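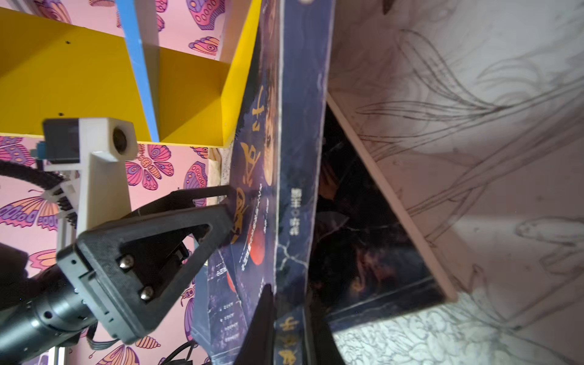
Yellow panel and butterfly wallpaper (opening slide)

Speaker notes, commercial leases session, 13/11/2020
Hélène Gagnon

Start on time. Say the handout has the clauses in full, so people don't need to copy them down.

Topic is the end of the lease. What the tenant may take, what has to stay, what has to be put back. Most of the arguments I see at move-out come from a lease that says "fixtures" and never says what they are.

Ask for hands: who has drafted a surrender clause in the last year? Who attached a list to it?

Background on Mostyn and Lestar. Mostyn owned the building, Lestar took the ground floor. The lease ran 24 months. The surrender clause was two lines long. It said the tenant would leave "all fixtures and improvements" and take "its own property." No definitions, no schedule, no photos at the start. Lestar moved out in October and took the counters, the light tracks and a partition. Mostyn kept the deposit.

Pause here. Let them guess who won. (It settled. Both sides paid more in fees than the counters cost.)
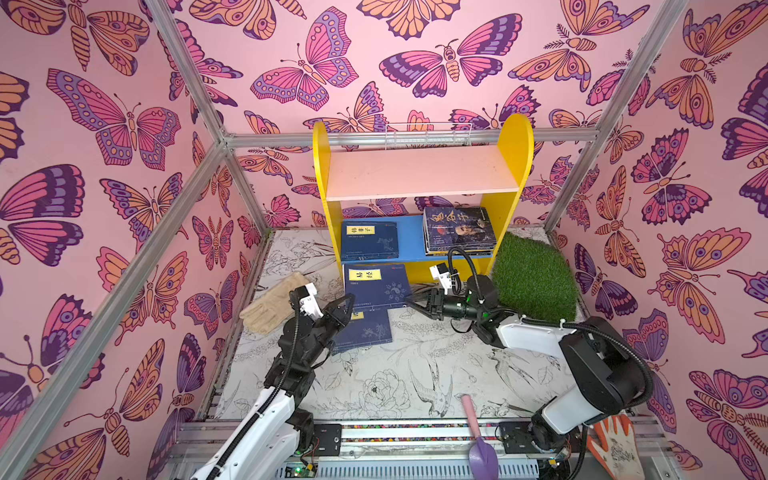 Three questions a court will usually look at when the lease is silent. How is the thing attached? Was it adapted to the space? What did the parties intend when it went in? Intent carries the most weight in a lot of places, but it is judged from the outside, by what was done and written at the time. Remind them that rules differ by state and to check their own.

Trade fixtures. A tenant can normally remove what it put in to run its business, if it does so before the term ends and repairs the damage. Read slide 5 aloud, slowly. The deadline is what people miss. Miltex went back for its racking after the term had ended and the landlord had already relet.

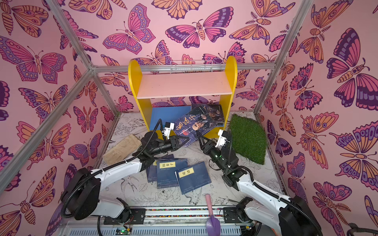
Attachment is the easiest of the tests to explain and the easiest to get wrong. Bolts don't settle it, and neither does weight. Go through it with the room on screen. The yellow bookshelf at the back is probably furniture. The wire rack is clipped along the top of it, so I would say it goes where the shelf goes. Wallpaper on all those walls is a different matter, and I would want the lease to say who strips it. Take two or three answers from the floor, then move on.

Drafting points. Attach a schedule. Date it. Update it when the landlord consents to new work, and put the removal question in the consent letter. If a lender has an interest in the equipment, get a waiver signed early. Finosance was the lender in the Miltex matter and had no waiver at all.

Skip the tax slide if we are short.

Questions. Sign-in sheet is by the door.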